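Trailer for "Sendberg" unveiled ahead of October release

10/09/2021

The first trailer for "Sendberg", the mountain town drama from Rirar Pictures, was shown to press and fans at the Nulport theater this morning. The two leads, the director and both producers were on stage for the launch, which began 40 minutes late after a problem with the sound.

The trailer runs a little under three minutes. It opens on a train pulling into a small station in heavy snow, and a young woman getting off with one suitcase. She has come back to Sendberg to sell her late father's hotel, and most of the clips that follow show her arguing with the people who still work there. There is very little music until the last part, when the title song comes in over a shot of the hotel dining room with its lights going out.

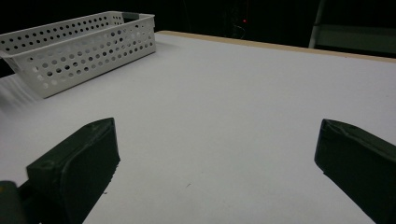
The makers had kept the story quiet until now. A teaser poster in the summer showed only the hotel sign, and the short clip that followed it had no dialogue. Fans had guessed at a ghost story. The director told the audience that there are no ghosts in the film and that the rumor started with the poster, which was shot in fog.

The lead actress wore a long rust-colored coat over a cream dress and flat brown boots. Her co-star came in a dark green suit with no tie. He plays the hotel's night manager and has far fewer lines in the trailer than she does. Asked about that, he said the part is a quiet one and that he took it after reading the last 20 pages of the script. He then sang two lines of the title song at the request of fans in the balcony, and had to start over when he lost the words.

The actress said she learned to ski for the role and fell on most days of the first week. Only one of the skiing scenes is in the final cut. She also spent time behind the front desk of a working hotel before filming began, checking guests in under another name. One of them recognized her and asked for a better room.

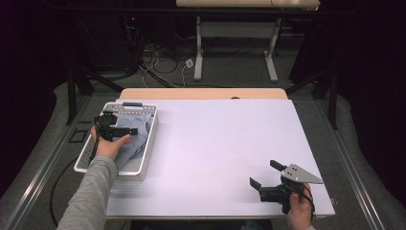 Filming took place over two winters. The first block was stopped after seven weeks when a storm closed the road up to the location, and the crew went back the next year to finish. The hotel seen from outside is a real building, closed to guests for a long time. Its lobby, dining room and upstairs hallways were built on a stage in Nulport. One of the producers said matching the light between the two was the hardest part of the job and the reason the release slipped from spring to October.

The music is by Fang, the four-piece band whose second album came out last year. It is the group's first work for a film. They have written the title song and five others, along with the score, and the band will play the full soundtrack live at the premiere. The title song goes on sale tonight and the rest of the album will follow a week before the movie opens.

Fang did not attend the launch but sent a short video message, played right after the trailer. In it the band members said they wrote the title song before they had seen any footage, using only a page of notes from the director. A second version, slower and with piano only, plays over the end credits.
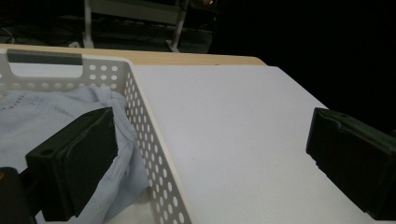
Reaction in the hall was warm. The trailer was played twice, and the second showing got the louder applause, mostly for a scene in which the night manager hands over 303 room keys one at a time while the heroine writes down the numbers. The director said the scene took a full day to shoot and is close to four minutes long in the finished film. The trailer uses only a few seconds of it.

Not every question was answered. The producers would not say who plays the father, seen only from behind in two shots, and the director passed the microphone along when asked if the hotel is sold in the end. There was also a question about a sequel. The producers said none is planned.

The film is the director's third feature and the first with Rirar Pictures. The earlier two were small releases, and the second played mainly at festivals. "Sendberg" will open much wider, on 2,505 screens. The company said the number was settled last week, after theater owners had been shown a nearly finished cut. 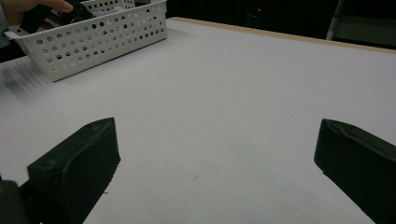

The running time is listed at two hours and 11 minutes. A rating has not been announced. The supporting cast includes several stage actors making their first appearance in a movie, among them the woman who plays the hotel cook and gets the only laugh in the trailer, with a remark about the soup.

Costumes and props from the production will be on view in the lobby of the Nulport theater until the premiere. The display includes the red front desk register, the heroine's suitcase and the uniforms worn by the hotel staff. Entry is free during box office hours. The keys are not part of the display for now, as they are still needed for publicity photos.

The lead actress starts work on a courtroom comedy next month and said she will take a few days off from that set for the "Sendberg" promotions. Her co-star has no other film lined up. He said he plans to spend the time until the premiere at home and has been told by the band to learn the words to the song.

Both actors stayed behind to sign posters after the event. The line went out through the side doors and down to the parking lot, and theater staff closed it shortly before noon. The makers said fans who were turned away can bring their launch passes to the premiere, where a second signing is planned before the screening.

"Sendberg" opens in theaters at the end of October. Advance booking begins two weeks earlier.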